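Pemham Toy Tidying Set: Data Card

Summary

The Pemham Toy Tidying Set is a collection of short records concerning the sorting and putting away of small play objects. It was compiled at the Sturkley site and is maintained by Edgars Uibo. The current release contains 543 records, of which 455 are complete and suitable for general use. The remainder lack an object name or a closing entry and are kept in a separate folder.

Contents

Each record covers one object in one bin. It gives the name of the object, its main colour, its resting position and the part of the bin in which it was lying. Object names follow the Braseck list, which uses plain household words. Where a toy has no settled name, it is entered by shape and colour, and the field "common name" is left blank.

Records are grouped into 4 folders, according to how full the bin was at the start. A bin may hold up to 10 objects. Empty bins are not included. 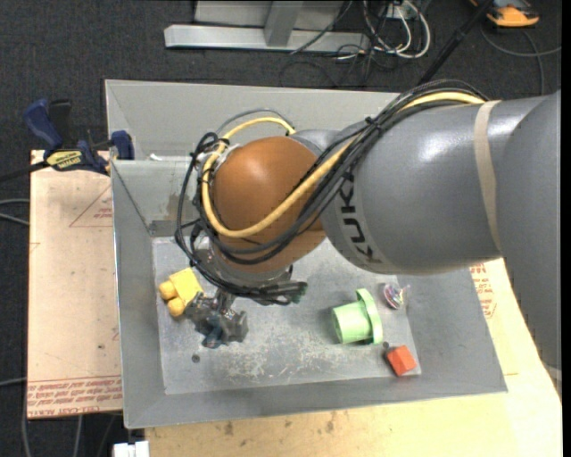 Colour is recorded before shape in every entry. Annotators are asked to choose the nearest term from the list and to avoid compound shades unless two similar objects share a bin. Shape is then given in a short phrase, with projecting parts mentioned after the body. The yellow toy with the squarish body and two rounded knobs is accordingly entered as "yellow, blocky, two knobs", and the light green plastic object as "light green, on its side". Scratches and scuffs on the bin floor are noted once under "surface" and are not repeated for each object.

Condition of the bins

Bins were not repainted or replaced during the work. Wear to the panels and floor should be expected throughout. Small scraps of packing or paper are recorded as "litter" and do not count as objects.

Known limitations

Position terms (left, right, near, far) were revised in April, and a few early entries still use the older wording. Soft toys are poorly represented. The set should not be used to judge the safety or suitability of any toy for children.

Access and corrections

Copies are held by Org on behalf of the Sturkley site. Corrections should be sent to Edgars Uibo, quoting the folder and record number. Accepted changes are listed in the file "changes" supplied with each release.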